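Akness Robotics Workshop
Periodic Inspection Checklist — Cell 2 (Household Handling, Simulated and Physical)
Date: 2/1/24
Inspected by: Azadeh Abbasi
Arm hours at inspection: 2,631 (previous inspection: 2,540)

1. Arm base and mounting
Fasteners checked to the torque schedule. Satisfactory.

2. Forearm cover
Physical unit: one cover screw replaced, thread-locking compound applied. Satisfactory.

3. Wrist joint
Slight play at the end of travel, within tolerance. To be re-measured in April.

4. Multi-finger gripper
Finger pads on the physical unit show wear and are to be replaced before the next grasp series. Closing force limit confirmed at 20 N. Operators shall not raise this limit without written approval.

5. Simulation model
The cell model is to match the physical unit in joint limits, finger geometry and force limit. The drink can and drawer task is the reference check for this item. The can is to be held across the middle of its body, and clearance to the side wall of the open drawer is to be examined before the arm is advanced.

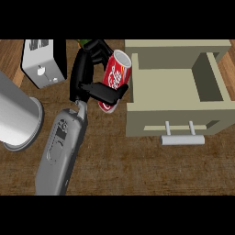 Rocío Arellano comments that the joint limits in the model were last edited before the wrist was recalibrated, and that item 5 should stay open until both sets of values have been compared line by line. She also asks that the drawer travel be entered in the model as 220 mm, as measured on the bench.

Response: accepted. Item 5 remains open. The drawer value has been entered; the joint limit comparison is assigned to A. Abbasi.

6. Emergency stop and guarding
Both stops tested from the operator's side. The pendant stop required a firm second press — switch to be ordered from Pasano. The cell is not to be run in automatic mode until it has been fitted.

7. Cabling
Sleeve chafed at the second clamp. Re-routed and re-tied. Satisfactory.

Status: items 3, 4, 5 and 6 open. Cell 2 released for manual mode only.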